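Karkcombe Basketball League: Frequently Asked Questions

Last updated June 18, 2020

Who can play in the league?

Anyone 18 or older who lives or works in Karkcombe or Rerine. You don't need to have played in school. Players under 18 should look at the youth program, which has its own page and its own sign-up form.

How much does it cost?

The fee is $80 per player for the season. That covers court time, referees and a numbered jersey. It does not cover shoes, travel or playoff tickets for your family.

Can I sign up with a group of friends?

You can enter a full team or sign up alone. A full team is eight to 12 players. If you sign up alone, you go into the draft.

How does the draft work?

Every single player attends one evaluation session at the Skinstead gym. Coaches watch the scrimmages and then pick in reverse order of last season's standings. The order flips each round. New teams pick in the middle of the first round. Draft results are posted on the league site the next morning.

What if I miss the evaluation session?

Your name goes at the bottom of the draft list and you are assigned to a team with an open spot. You can't choose the team.

How many players are in the league?

We have room for 288 players across both divisions. After that we keep a waiting list of up to 33 names.
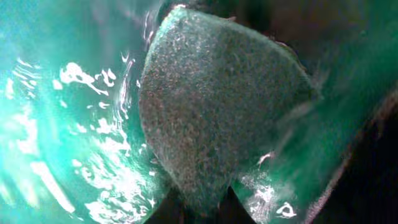
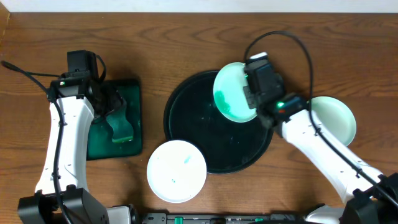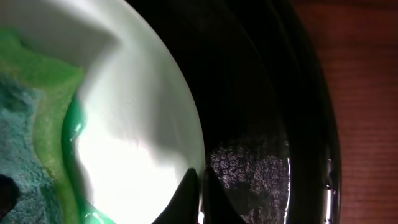
How long is a game?

Four quarters of ten minutes each. The clock runs without stopping except for time-outs, injuries and the last two minutes of the fourth quarter. Overtime is three minutes.

Can I trade teams during the season?

Trades are allowed until the fourth week. Both coaches and both players have to agree by email. After that, rosters are locked through the playoffs.

Where are games played?

Division A plays at the Skinstead gym and Division B plays at Boutros Hall. The Boutros Hall bleachers seat 300, and the doors open half an hour before tip-off. Parking at both gyms is free after 5 p.m.

What happens if my team doesn't have enough players?

You can start with four. If you have fewer than four players ten minutes after the scheduled start, the game is a forfeit. Two forfeits in a season and the team is out of the playoffs.

Can I get my money back?

Full refunds are given until the draft. After the draft we refund half if you are injured and send a doctor's note. There are no refunds once the playoffs begin.

Who do I contact about a bad call?

Your coach can send a written report through the contact form within two days of the game. Scores are not changed, but we do read the reports when we assign referees.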